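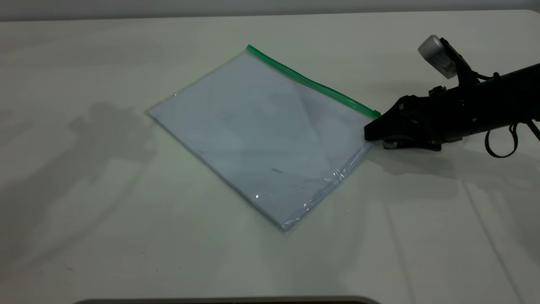
How far can you cycle in a day with full panniers and still be fit to talk to at the end of it? For me the number is 36 miles, and the last 5 of those depend heavily on whether anyone has mentioned cake.

I used to give a higher figure. I gave it at parties. Then I went touring with Larasati Purba, who keeps a log of everything, and she let me see the log. My proud long days were mostly long because I had gone the wrong way in the middle of them.

So when we planned the February trip, the one up to Brikdale and back over the moor, we planned it by the log and not by my memory. It meant 3 days of riding with a rest day stuck in the middle, short stages, and a bed booked at each end. Ayodele Shehu came too, on the grounds that he had bought new mudguards and wanted to be seen with them.

The first morning was all lanes. Wet hedges, wet sheep, a tractor we followed for so long that I began to feel we were part of the firm. Larasati led, I sat in the middle, and Ayodele hung back so as not to spray us, although the mudguards were supposed to have dealt with that. We stopped for tea at a garage which had one plastic table out by the air line. I ate a pasty standing up. It was a quarter past ten and I had already finished the food I'd packed for lunch.

I should say something about the bike, as people always ask. It's a Zarken, steel, older than it looks, and it weighs the same as a small wardrobe. Uphill this is a character test. Downhill with luggage on it's like being chased by your own belongings. I've had the brakes done twice in the past year and I still start apologising to the hedge well before the bend.

The trouble came after the reservoir. Our route went left there, up a signed lane with a gate at the top, and I know this because I had drawn the line on the map myself with a highlighter. Larasati had stopped to take a layer off. Ayodele was waiting with her. I said I'd go on slowly and see them at the gate, and then I went straight past the lane at a fair old lick because the road was going downhill and I was enjoying myself.

It's amazing how long you can be lost and cheerful. I had a tailwind. I passed a chapel that wasn't on our route and thought, how nice, a chapel. I went through a village with a name I'd never heard and admired the bus shelter. The thing that finally got through to me was the river, which was on my right, and which had no business being on my right until the next day.

I stopped on the bridge and got my phone out. No signal. I ate a fig roll and considered the options, which were to go back up the hill I had just come down or to carry on along the valley and come at Brikdale from underneath. Any sensible person would have turned round. I looked at the hill for a while. Then I carried on along the valley.

The valley road is actually lovely, if you don't mind log lorries. I got passed by four of them and every driver gave me loads of room, one with a wave. After that comes a climb that the map shows as a single polite arrow. I walked most of it. A woman coming down with a spaniel asked if I'd had a puncture and I'm sorry to say I told her yes.

I rolled into Brikdale at dusk with my knees making a noise. The others had been there long enough to shower, eat soup and ask at the desk about mountain rescue. Larasati had already written it up. Under my name it just said "reservoir, straight on", underlined. We went to the café over the road, the Pangaribuan, where they do a plate of chips that could feed a relay team, and I was forgiven by the bottom of the plate, more or less.
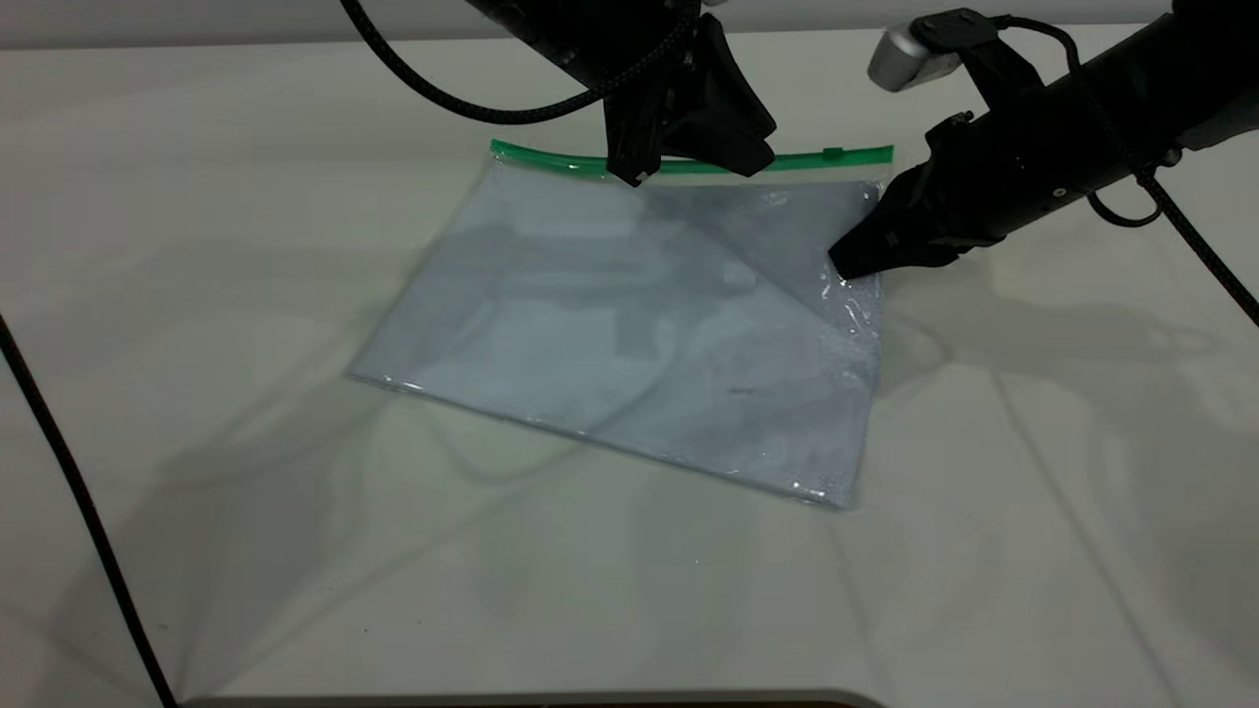
Qistina Majimbun wrote to me after I'd put a short version of this in the club newsletter, and her view was that the split happened at the reservoir but the mistake happened at breakfast. You agree a waiting place for every junction before you set off, she wrote, and the one in front never takes the junction without the one behind in sight. She added that she had once spent a whole afternoon outside a closed pub on the strength of "see you at the top", there being two tops.

She's right, and I've been chewing on it since. We do have a rule about waiting. The rule is that I wait for the others, and it has always worked well because I'm usually last.

The rest day was a proper rest day. It rained. Ayodele cleaned his mudguards. I oiled the chain, had a lie-down and read a leaflet about the old lead mines from cover to cover, including the opening hours. In the afternoon we walked to the shop for bananas and walked back again, and my legs complained about that too.

For the ride home over the moor we tried it Qistina's way. Larasati wrote the turnings on a strip of paper, 7 of them, and taped it to my handlebars where I couldn't claim to have missed it. I waited at every one. At the cattle grid I waited so faithfully that I got cold and had to do star jumps, and the other two came round the corner and watched me for a bit before saying anything.

There was snow in the ditches up there and a crosswind that had us all riding at a slant. I wouldn't call it fun at the time. We came off the top with our faces numb, turned left at the reservoir — I pointed at the lane as I passed the end of it, for the record — and went back to the garage for tea. The plastic table had blown over. We stood it up again and sat down.

Next trip is the coast road, if my knees sign it off. Ayodele is in charge of the route, Larasati is in charge of me, and I've been asked to bring the fig rolls.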